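Search this site
Search
Enter keywords

Why the Meeting Ran Long: Notes on Agendas, for People Who Have to Sit Through Them
Speaker notes, working copy

OPENING (do not start with a joke, start with the bill)

Good afternoon. Let it go quiet. Then the number.

Last year the Stolano office held 1033 scheduled meetings. I know this because I asked the calendar system, and the calendar system, unlike the people in it, keeps records. Of those, 876 had no agenda. They had a title. The titles were things like "Sync," "Catch-up," "Quick catch-up," and, my favorite, "Discussion."

Pause here. People will laugh at "Discussion." Let them. Several of them have one at four.

I should say what I do. I take minutes. I have taken minutes for a regional bus company, a school district, a firm that made doorknobs, and now Stolano. I have heard a great many people say "I'll be brief," and I have the page counts.

What I want to talk about is the agenda, which is a very dull piece of paper. Nobody goes home and talks about a good one. I would like forty minutes of your time to defend it, and the organizers have given me half that, so I'll skip the history. (There was a whole part on medieval guilds. You've been spared.)

PART ONE: WHAT PEOPLE THINK AN AGENDA IS

Ask for a show of hands. Who has received an agenda in the past month? Who read it before sitting down? Wait for the hands to drop. They will drop fast.

Most agendas are a list of nouns. Here is one from my Flavier days, word for word:

Budget
Website
Parking
Any other business

Read it aloud slowly, as though it were poetry.

What about the budget? Are we approving it, cutting it, mourning it? The person who wrote "Parking" knew exactly what she meant. The other people at the table each knew exactly what they meant too. One had come to complain about the gate. Another wanted a space closer to the door. The third thought it was about bicycles and had brought a folder.

We spent most of the afternoon on Parking. The minutes say "Parking was discussed." I wrote that sentence and I stand by it. It was the only thing they all agreed had happened.

So, first point, and say it plainly: a noun is a place to argue. A question is a place to stop. "Should we pay to fix the gate before winter?" can be answered. When it has been answered, everyone can see that it has, and the next person gets to talk.

If anyone asks about verbs, yes, verbs are fine. "Decide," "approve," "choose" are good ones. "Explore" is a noun wearing a hat. "Touch base on" should be illegal.

PART TWO: THE ORDER OF THINGS

This section is the one people write to me about afterward, mainly to disagree.

The usual order is easy things first. Approve the last minutes, hear a few updates, warm up, then get to the hard item when everybody is loose and friendly. I have watched this for years and I have yet to see anyone get loose and friendly. They get hungry.

Tell the Sheehan story here. Keep it short, it grows if you let it.

Sheehan was a merger between two warehouses that already shared a driveway. The big item was which warehouse would keep its name. It was item eleven. Item one was the color of the new badges. You'd think badges would take five minutes. Badges took an hour and ten, partly because the badge would have a name on it, and the name was item eleven. Every soul in that room was arguing about item eleven from the moment they sat down. They just did it in the language of lanyards.

By the time we reached the real thing, two people had left for the train and a third was eating sugar packets. The vote was postponed. It was postponed again in September. As far as I know, both signs are still up.

Second point: put the thing they came to fight about at the top. They're going to fight about it anyway. You may as well write it down under the right heading, and speaking as the one doing the writing, I'd appreciate it.

There is a fair objection, and someone in the third row usually has it. What if people arrive late? Then they miss the important part, and next time they arrive on time. I have seen this work on a man who had been late to everything since his own wedding. (Check how much of that story I'm allowed to tell.)

PART THREE: TIME

Drink some water. The next part sounds like nagging.

Put minutes next to each item. Real ones. If every item on your agenda says "10 min," you haven't estimated anything, you've decorated. Some things take three minutes. Some take forty. If you honestly don't know how long an item will take, that's useful too, and it usually means the item is two items.

Then add up the column. You would be surprised how few people add up the column. I once took notes at a one-hour meeting whose agenda came to two hours and a quarter before anyone had said good morning. The chair looked at it, said "We'll see how we go," and we saw.

I'd like to be fair to chairs. Chairing is hard. You have to listen, watch the clock, and look as if you aren't watching the clock. But "We'll see how we go" is how you go to a lake. It's no way to run a pension meeting.

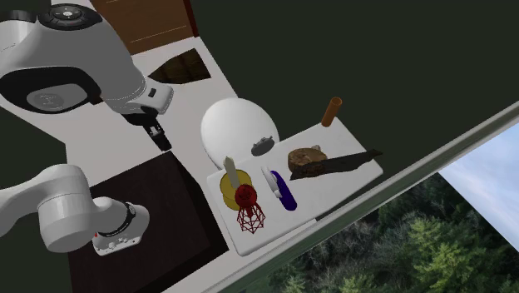

Now, updates. I have saved updates for when you're tired, because that's when they happen in real life.

An update is a thing one person says while the others wait their turn to say theirs. There is nearly always a better place for it. Write it down and send it around the day before. If the update needs an answer from the group, congratulations, it was never an update, it's a question, and you can go back to Part One.

At Ruserel they got this half right. They moved all the updates into a shared document, and everybody filled it in, and it was very tidy. Then they opened every meeting by reading the document out loud. I asked why. I was told it was for people who hadn't had a chance to read it. None of them had read it, on the sensible grounds that somebody was going to read it to them.

(If the room is laughing, move on. If the room is silent, they do this too. Move on faster.)

PART FOUR: ANY OTHER BUSINESS

I have strong feelings here and have been asked to keep them civil.

"Any other business" is the last line of the agenda, and it's the reason you missed your bus. It's an open door at the end of a long hall. People who have said nothing since lunch will suddenly remember the kitchen fridge, the holiday schedule, and a letter from the landlord dated last spring that probably should have been item one.

My advice is to move it to the front. Ask at the start: does anyone have something that isn't on here? Take the list. Now you know about the landlord while there is still daylight. You can bump something to make room, or you can say it will wait, and the owner of the fridge can spend the meeting making peace with that.

The first time we tried this at Stolano there was a long silence and then a voice from the far end of the table asked whether it was allowed. I said I thought it was. I only take the minutes, so I had no standing whatsoever, but I had a pen, and that carries a certain weight.

WHAT WE CHANGED (keep under four minutes, they want coffee)

We didn't buy software. A salesman did come. He had a slide with a rocket on it.

We made one rule: if there's no agenda by noon the day before, the meeting is off, and you get the hour back. The first month there was some bitterness. A standing Discussion that had met since before I joined was canceled, then canceled again, and in the third week its members found out they had no idea what it was for. They now have lunch together. I'm told it's a very good lunch.

Did it fix everything? No. We still have a monthly planning session that I would describe, under oath, as weather. People still write "Website." One department has learned to phrase its nouns as questions, so that we now get "Website?" and I have to respect the effort.

But the minutes are shorter. That's my measure and I admit it's a selfish one. When a meeting knows what it's for, I write down what was decided and who has to do it. When it doesn't, I write down who was present, and then I keep writing.

QUESTIONS

Someone will ask about meetings held over video. Same rules, and you can see who is doing their email.

Someone will ask what to do if the boss won't write an agenda. Write it yourself and send it with the words "Have I got this right?" It has worked on every boss I've tried it on except one, and he fixed a comma and sent it back, so I'm counting him.

Someone will ask a question that is really a long comment. Nod. Look at the clock at the back of the room.

The handout is by the door. It's one page, it has an agenda for this talk on it, and it says I finished five minutes ago.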